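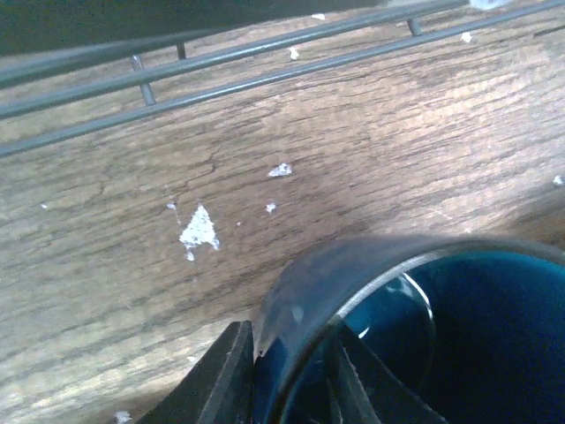 Chapter 4. Drying and Evaporation

4.1 Scope

Evaporation is the passage of a liquid to vapour at a temperature below its boiling point. The rate depends on the area of the wet surface, the humidity of the air above it and the speed at which that air is replaced. Section 4.2 treats still air and Section 4.3 moving air.
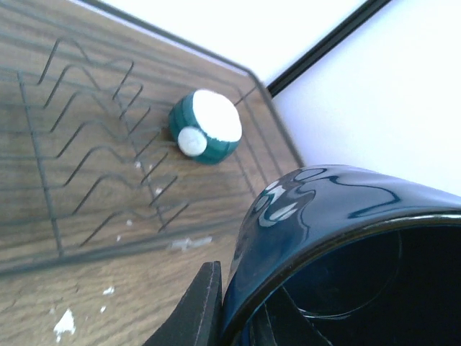

Eftychia Sotiropoulos objects that most tables of drying times leave out humidity, and that a figure given without it cannot be used. The tables in this chapter therefore state it. The Flirnley trials used trays of 200 square centimetres, each filled with 40 grams of water, in air at 53 per cent relative humidity.
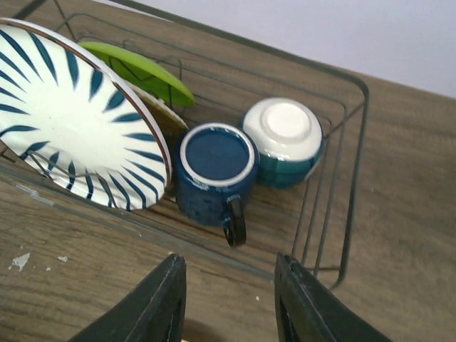 Air at 100 per cent relative humidity gives no net loss when air and water are at the same temperature. Below that value, loss rises with the difference in vapour pressure. 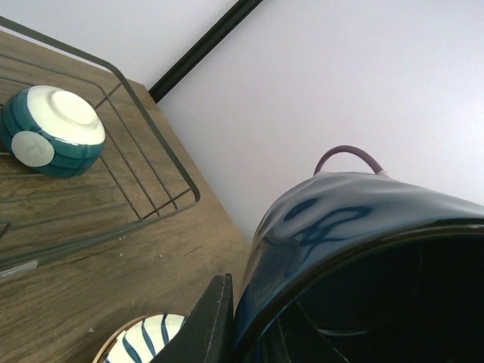 Shape enters the calculation through the open area. Vapour leaves a narrow-necked flask slowly and the air inside soon nears saturation. A pitcher with a wide, round mouth, like the dark blue one, is treated in Exercise 4.6 as an open cylinder. Its handle is ignored.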